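Ticket: Fine scratching and glare on games table, Serra room
Site: Canberg
Category: Furniture / surface finish
Priority: Low
Status: Resolved, monitoring until September

REPORTED FAULT

Table used for mahjong is developing fine pale scratches. Players facing the window also report glare off the top, to the point where light-coloured tiles are hard to read in the afternoon. Two separate complaints, logged together as they concern the same surface.

The table is a dining table with a walnut-coloured top and a heavily figured grain. It was supplied by Starbridge with a clear finish. It has been used for tile games twice a week through the winter. Before that it was used for meals only, with place mats, and no marks were reported.

INITIAL CHECKS

1. Top wiped with a damp microfibre cloth and dried. Marks remain. Not residue.

2. Fingernail drawn across the marks at right angles. No catch. Damage is in the finish and has not reached the wood.

3. Torch held low at one side of the table. Scratches show clearly at a shallow angle and almost vanish when lit from overhead. They are short, run in no common direction and sit in small clusters. A single dragged object such as a chair or a tray would leave longer marks that ran together.

4. Felt pads on the racks inspected. Two pads missing. The exposed corners are smooth moulded plastic and did not mark a test patch on the underside of the table after repeated rubbing. Racks ruled out as the main cause, pads to be replaced anyway.

5. Tile set inspected. Full count is 144 with flowers and seasons. No chips found on any tile. Edges are rounded and feel smooth to the finger.

At this stage the tiles themselves looked unlikely. Hard plastic of this type should not cut a sound lacquer on its own. Grit trapped under a tile will, especially during the shuffle, when the whole set is pushed about under the palms for a minute or more at a time.

GRIT TEST

Case emptied and the lining tapped out over a sheet of white paper. Result was a small quantity of pale dust and several coarser grains, hard enough to scratch the lid of a CD case. The lining had started to break down in one corner, but the grains did not come from there. Likely source is the shelf by the garden door, where the case had been stored open.

Tiles washed in two batches in lukewarm water with a drop of washing-up liquid, rinsed, and dried on a towel. Do not soak. The coloured backs are a separate layer bonded to the pale face, and long soaking can loosen the joint on older sets. The engraved strokes were cleaned with a soft toothbrush. Some red paint lifted from one tile with worn paint, so the brush was not used on the remaining red ones. 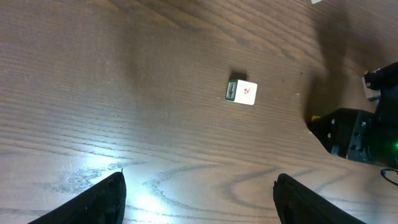
GLARE

Treated as a separate fault. The finish has a slight gloss and throws back a bright patch when the light is low. The patch moves with the viewer, so turning the table only passes the problem to a different seat. Tried in this order:

Blind half down. Patch smaller, still present at the window end. Room too dim for the far seats.

Table turned a quarter turn. No improvement overall.

Ceiling light on with blind fully down. Patch gone. Acceptable, but players prefer daylight.

Cloth over the top. Patch gone, with the blind open. Scratching is also prevented. This is the obvious fix and should have been tried first.

CLOTH SELECTION

A cotton tablecloth was tried and rejected. It bunches during the shuffle and the walls will not stand straight on it. A rubber-backed mat of the type sold as Murine was considered next. The concern with any rubber backing is staining — some compounds react with lacquer and leave a dull or yellow patch that cannot be wiped off. A sample square was left on the underside of the table for 17 days under a weighted book. No change in colour, but the finish was faintly tacky when the square was lifted. Rejected for permanent use. It may be laid out for a session and put away afterwards.

Final choice was a felt-topped mat with a woven backing, 116 cm square. It lies flat, does not creep, and gives a dull surface on which both the pale faces and the green backs read clearly. Tiles are also much quieter on it. Downside is that it collects crumbs and needs a brush down before rolling up.

SCRATCH REPAIR

Existing marks were treated with a non-abrasive furniture polish for dark wood. Lighter scratches are no longer visible under normal light. The densest cluster is still visible with a torch. Nearly all of the remaining marks sit in an area that the mat covers, so no further work is planned. Wax filler sticks were not used. They are meant for deeper damage and would leave smears in marks this fine.

One dark speck on the top was queried as a burn. It does not lift with a cloth or a plastic scraper and is level with the surface. Taken to be part of the grain. Left alone.

RESOLUTION

Tiles and case cleaned. Case lining patched. Case now kept closed, on the upper shelf. Mat in use at every session. Two felt pads fitted to racks.

If scratching comes back with the mat in place, check the underside of the mat for grit before looking at anything else, and reopen this ticket with a note of where on the table the new marks are.

Related tickets
Rack corners marking sideboard, Serra room
Replacement tiles: matching back colour on older sets
White ring on lacquered top after hot drink
Mat will not lie flat after storage
Blind cord sticking, garden side
Case catch loose, spare set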